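6 Apr 2024
Sterkura, two-handed can job, simulator only

The real arms are still in bits on the shared bench and Ridwan Hartono has the only decent hex keys, so today was simulated. The task is the usual one: pick up the cans, put them on the grey pad, go home. The home part remains the most reliable.

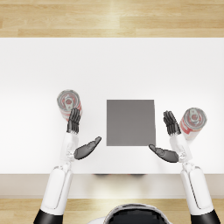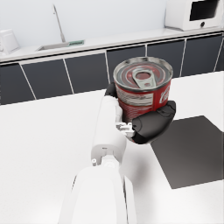
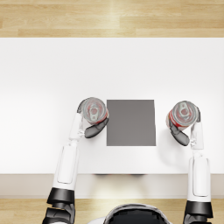

First: overhead view, hands open. Second: side view, can in one hand. Third: overhead again, a can in each hand.

Changed since the last entry: finger friction up, closing speed down to 70 per cent, thumb limit opened a bit so it stops fouling the palm. I also swapped the grasp planner for Bukhari, my own rewrite of Priketti with the clever bits taken out. It is much better for it. I am trying not to take this personally, having written the clever bits.

Left hand closes nicely now. Right hand closes nicely if you don't look at the force plot. There is a spike just after contact that would put a dent in a real can, and the simulated can forgives everything because I never gave it a wall thickness. Must do that before anyone believes these numbers, me included.

Placing is where it goes wrong. Both arms want the middle of the pad, and the planner sees no reason why they shouldn't have it. Run 2202 ended with the wrists leaning on each other like two people leaving a pub. I've put in a rule that left goes first and right waits. Crude, but the next 39 runs went through without a clash, so it stays until I'm ashamed enough to fix it.

Seed 2 still drops the left can on release, every time, same spot. Suspect the thumb opens before the fingers. Logged it, stared at it, made tea.

The pad is the same grey as the fingers once the light drops, as far as the Plemanix tracker is concerned. Try a different colour in the sim before buying anything for the bench.

To do:
- can wall thickness, proper mass
- thumb and finger release timing, seed 2 first
- force limit on the right hand
- ask Ridwan for the hex keys. Ask again in June, probably.

Leaving the batch running overnight on the workshop machine. Please don't switch it off at the wall.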